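In defense of the small pot with the long handle

I have two kitchens in my life, one of them is large and one of them is a table. The large one belongs to my cousin. It has an island, and drawers that close without noise, and a range with 11 settings for the oven, of which she uses one. The other is in the apartment where I have lived since April. The real kitchen there is so narrow that I cook my dinners on the round table in the main room, in an electric pot. I want to write in favor of the table.

My argument is simple. A household of one or two people does not need most of what is sold to it for cooking, and the money would be better spent on the food. I know that this opinion is not new. But I notice that the people who write it usually own a good stove, and they write about simplicity like a vacation they once took. I cook this way in the evening at half past six because I am hungry. 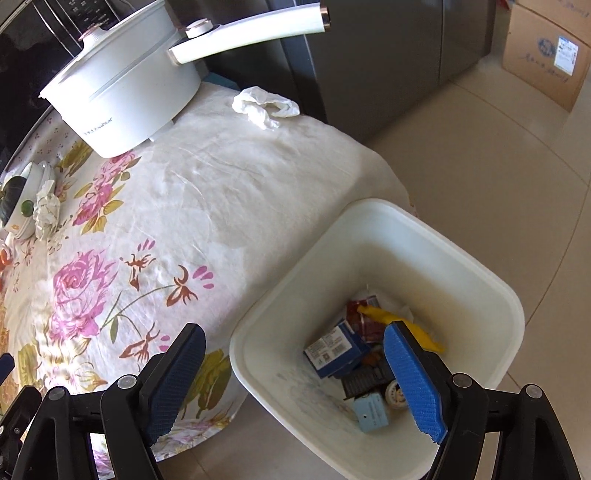

The Royalstar pot at home on the round table, with its lid on.

The type of pot is common in many countries and still a little strange in others. It is an electric pot with a long handle like a saucepan, and a round knob by the handle. My friend Niilo Nieminen, when he saw it for the first time, asked me where the rest of it was. He owns a Waltine, a machine which weighs, steams, stirs and tells you on a screen that you should add an onion. He paid for it over 13 months. I have eaten very well from the Waltine, I must be fair. But when it is washed it takes up the whole drying rack, and it is washed each time, also after soup.

In my pot I make soup, noodles, eggs, rice with something in it, and in the cold season a kind of hot pot, where everybody puts in what he likes and then forgets what he put. The pot does not come with a book of 2,000 recipes. I look at what I have and I boil it or I fry it. When I don't know for how long, I open the lid and taste.

The first objection I hear is about power and space. A single pot can make a single dish, people say, and a dinner is more than one dish. This depends on the country where you learned to eat. In my mother's house, the dinner was one dish and bread. The second vegetable came into my life only with the first job in a foreign office, where the canteen (the firm was called Rosus, it made window fittings) gave us three compartments on every tray. I ate from all three and did not feel that I was better nourished than before.

The second objection is more serious. Cooking on the table where you also eat is untidy, they say, it has no dignity. I have thought about this one for a long time. It is true that a table cannot hide anything. My cousin's counter is empty because she has cabinets in every direction. My table has the microwave at its back side, the bowls in a stack, and whatever came home from the market. If there is a used tissue, it lies there until I see it.

But I would say that things which stay in sight get eaten. In the years when I had a deep refrigerator and deep cupboards, I threw away something every week. I found it at the back, soft, in its bag, and I was ashamed for one minute and then did the same again. Now the pumpkin sits in the top bowl and looks at me. I can't forget a pumpkin which sits in the bowl I need for my supper.

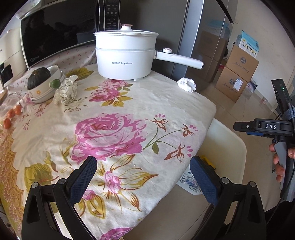
What the tablecloth is for

I must say something about cloth also, because the writers about small kitchens are always against it. They want bare wood or steel, something you can wipe. One magazine which I read at the dentist advised to "free your surfaces". I have not freed mine. The cloth has large pink roses and yellow leaves, and if a modern designer came to visit he would perhaps ask for a glass of water and sit down with his back to it.

For me the cloth makes the difference between a workplace and a home. When the pot stands on steel, I am a person who heats up food. When it stands on roses, there is a meal coming, even if the meal is noodles. And a busy pattern forgives. A drop of soy sauce on white linen is an accident, and on a rose it is a shadow. I wash the cloth when it needs it and dry it over two chairs.

The same goes for bowls with flowers on them. They can be bought one by one at the market, they stack, and in the time when they are not eaten from they can hold things. A shop like Workeck will sell you a "countertop produce organizer" for 25 dollars – I looked at it, it is a bowl with a hole for the hand. The tomatoes don't know the difference. Mine, the small orange ones, I like best eaten while I wait for the water, and they should never go in the refrigerator, where they lose their taste. 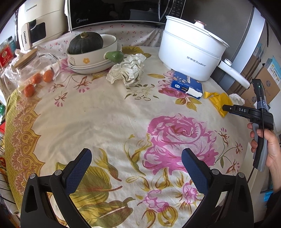

A stack of dishes does the work of a shelf: the pumpkin has the top bowl.

What you lose

I promised myself to be honest about the weak sides. You can't bake in such a pot. I miss bread with a real crust, and I buy it. You can't cook for a crowd, or you can, but then the last guest eats when the first guest is putting on his coat. The round table has no corner to push against the wall, so you lose a piece of the floor behind it, and there the boxes collect. I would like to say that I break down my cardboard boxes on the day they come. I don't.

Also, other people will want to help you out of your situation. After I had cooked this way for some weeks, my cousin offered me her old two-ring stove, a Kwak, very heavy. I carried it up the stairs and had it for one month. With two rings I began to make two things, and with two things I needed a second pot, and the second pot needed its lid, and the lid needed a place. I carried the Kwak down again.

She was a little offended. She comes to eat with me now more than I go to her, and she has told me it is for the parking.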